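Surport Cup Handling Set: data card and collection rules

Scope

The set contains recordings of hand-held gripper work with paper cups and a wire cup stand on a tabletop. It was collected at the Plonham site under the house rules known as Prunia, version 2. This card covers the parts of those rules that affect how the data may be used. File layout is in LAYOUT.txt.

Episodes

The release holds 1,000 episodes. An episode begins with the gripper open and clear of the stand, and ends when the gripper has been open and still for two seconds. Cups may start upright, upside down, on their side or nested. The starting state is written in the field start_state before the operator touches the gripper.
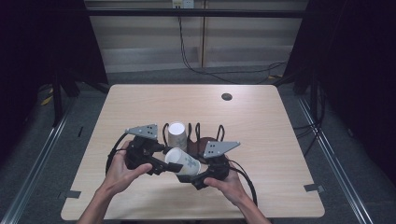 Can an episode be kept if the operator touches a cup with bare fingers?
Only if the contact comes before the start marker or after the end marker. Contact between the two sets the flag hand_contact, and the episode moves to the rejects folder.

Operator rules

Both hands stay on the handles for the whole episode. Cables run clear of the forearms. A cup that leaves the table ends the episode at once and is replaced, even if it looks sound. Squashed cups are logged as object_damage and are never straightened for reuse.

Finger pads are checked at the start of each session and changed when they no longer close flush. Pad changes are recorded in pads.csv with the session number. Sessions 47 and 51 have no pad entry and should be left out of any work on grip force.

Table and lighting

The stand may be placed anywhere the gripper can reach without the operator leaning over the table edge. Its position is not measured.

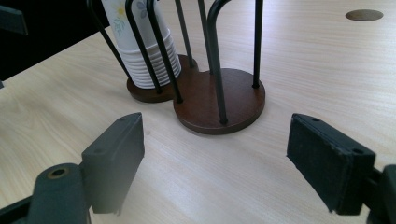

Lighting is kept the same within a session but not between sessions. Users who need matched brightness should group by session before splitting. Training and test sets must not share a session.

Privacy

Faces are not to be recorded. Hands and forearms are allowed. Any clip in which a name badge can be read is withdrawn and its number is not used again.

Tools

Fan, the checking script, reads each folder and reports missing fields, broken timestamps and episodes without an end marker. Run it after any local edit:

fan check --root ./surport --rules prunia2

Known faults

Some start_state entries use "tipped" where the rules say "side". Treat the two as equal.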